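Home | Projects | Reports | Partners | Contact

Progress report to Gulteck: Holska handling project, open day and demonstration, March

The open day was held at the Melnychuk site from 9 a.m. and drew 80 registered visitors. The program covered hand-held gripper work on small packed goods. Total recorded episodes on the project now stand at 1673.

Each tabletop session used an open box with soft filling and a small clear plastic cup, worked with a pair of black hand-held grippers. Sessions were limited to 50 minutes.
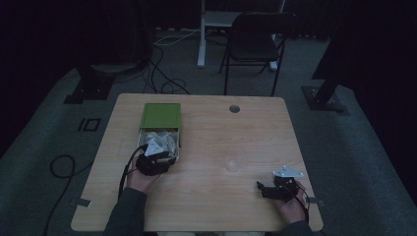
Visitor questions dealt mainly with cable routing and operator fatigue. Both are open items. A shorter cable set is on order from Drernero — delivery is expected in April — and the session limit stays in force until it has been fitted.

Spending on the event was within the approved line. Remaining work for this period is the review of the recorded episodes and a revised task list, to be sent with the next report.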